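**10 mar 2019. Cuaderno de encogimiento y pilling, taller de Beltanville**

Sigue la serie de lavado doméstico sobre punto de algodón. Continúa la entrada anterior de Desta, que dejó marcadas las probetas del lote Semard y sin medir las del lote Zeleke. Las he medido yo antes de empezar; valores en la hoja de cálculo, pestaña «inicial».

Material:

- Semard, jersey liso, gramaje nominal 169 g/m², tejido en crudo, sin suavizante.
- Zeleke, mismo ligamento, hilo peinado, gramaje sin declarar por el proveedor. Pendiente de cortar el disco y pesar.
- Testigos: retales de la misma pieza, guardados en sobre, sin lavar.

Programa: 30 °C, centrifugado bajo, detergente líquido Cimmont dosificado por peso. Tela de lastre hasta completar la carga. Secado en plano sobre malla, sin tensión. El tendido vertical queda descartado desde la serie anterior: el propio peso del tejido mojado alarga las columnas y compensa parte del encogimiento, con lo que el resultado sale mejor de lo que es.

Marcado con hilo de coser de poliéster, tres pares de puntos por sentido. El rotulador textil se corrió en dos probetas de la tanda previa y hubo que desecharlas. Con hilo se tarda más, pero la marca no se mueve. Conviene no apretar el nudo, que frunce la malla y falsea la lectura en origen.

Nota sobre la mezcla de colores. Lemlem preguntó si podíamos completar carga con prendas de uso en lugar de la tela de lastre. Para encogimiento, la influencia debería ser pequeña. Para pilling y transferencia de pelusa, no lo admito: una fibra oscura suelta sobre un punto crudo se ve a simple vista y el evaluador la cuenta como defecto. Claro y oscuro se separan antes de cargar y se mantienen separados hasta la evaluación.

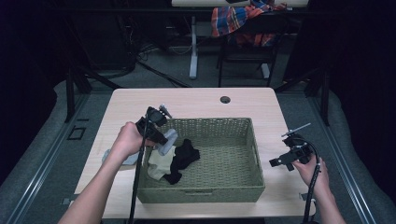
*Cesta de fibra trenzada: paño crema y calcetín negro, en contacto.*

Resultados, lote Semard. El encogimiento a lo largo es claramente mayor que a lo ancho en todas las probetas, como corresponde a un jersey que sale de la circular estirado en el sentido de las columnas. Tras el primer lavado aparece la mayor parte del cambio. El segundo añade poco y el tercero cae dentro del error de la regla. Una de las probetas ha girado: el borde inferior ya no es perpendicular al lateral. Es revirado, imputable a la torsión residual del hilo, y se mide aparte con la escuadra. No mezclar este dato con el de encogimiento; en la plantilla vieja comparten columna y eso explica al menos una discrepancia con los números de Desta.

Lote Zeleke: comportamiento similar a lo largo, menor dispersión. Sin revirado apreciable. Todavía no lo atribuyo al peinado, porque desconozco el coeficiente de torsión de los dos hilos y sin él la comparación vale poco. Pedido al proveedor. Si no contesta, destorcemos nosotros un tramo en el torsiómetro y anotamos la media.

Acondicionamiento. Las probetas pasaron toda la noche sobre la malla. Al tacto parecían listas; la balanza decía otra cosa. Se pesaron dos veces con una separación de 2 horas y la segunda lectura aún bajaba en el lote Zeleke. Esperé hasta tener dos pesadas iguales. El algodón cede el último tramo de humedad muy despacio y medir antes de tiempo introduce un error del mismo orden que la diferencia entre lotes. Queda como norma para lo que resta de la serie: no se mide sin dos pesadas iguales, anotadas.

La balanza grande volvió a derivar. Con la pesa patrón de 200 g se estabiliza si se deja encendida un rato con la campana cerrada. La corriente de la puerta del almacén la afecta. He cambiado la balanza a la mesa del fondo y repetido el cero. Las pesadas anteriores al cambio están marcadas con asterisco.

Pilling. Evaluación visual bajo luz rasante, contra el testigo sin lavar, dos evaluadores por separado (Lemlem y yo). Coincidimos en el lote Zeleke. En el Semard diferimos en medio grado en la probeta del revirado; la repasamos juntos y quedó en la nota más baja. El criterio de Lemlem es más estricto con la pelusa sin formar bola. Tiene razón en que esa pelusa es el paso previo, pero la escala puntúa bolas, así que la pelusa la dejamos como observación escrita. 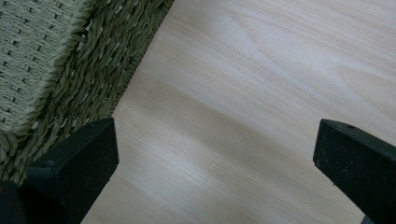
El mecanismo que interesa es el anclaje de la fibra en el cabo. Un extremo de fibra se suelta cuando la fricción con sus vecinas no basta para retenerlo, y esa fricción depende de la longitud de la fibra, de la torsión y de la presión lateral dentro de la estructura. En el punto la malla es abierta y el cabo tiene sitio para moverse, de modo que los extremos cortos migran a la superficie con cada flexión. A otra escala, el borde trenzado de la cesta sirve de comparación: cabos gruesos, torsión visible a simple vista y, aun así, unas cuantas fibras sueltas y deshilachadas asomando por el canto. El panel tupido, de cordones cortos en filas regulares, tiene otra geometría, más fina y más plana, y no lo tomo como equivalente. La analogía se queda en la torsión; la fibra vegetal gruesa tiene una rigidez a flexión muy superior a la del algodón y la fibra que asoma no se enreda para formar bola. Para formar bola hace falta que el pelo sea flexible y lo bastante largo para enredarse con otro. De ahí que el peinado, que retira fibra corta, deba notarse más en el recuento de pelusa que en el de bolas. Es comprobable con lo que tenemos.

Incidencias:

- El filtro de la lavadora tenía pelusa de una tanda anterior. Limpio antes de cargar el lote Zeleke, pero no antes del Semard. Anotado en ambas fichas.
- Falta una probeta Semard del tercer lavado. Apareció pegada a la goma de la puerta, arrugada. Excluida.
- La escuadra metálica tiene el canto mellado. Usar la de metacrilato.

Pendiente:

- Disco y gramaje del lote Zeleke.
- Torsión de los dos hilos, por proveedor o por torsiómetro.
- Separar encogimiento y revirado en la plantilla. Lo hace Desta.
- Repetir el primer lavado del Semard con filtro limpio y probetas nuevas.
- Reservar tela de ambos lotes para la serie de mayo.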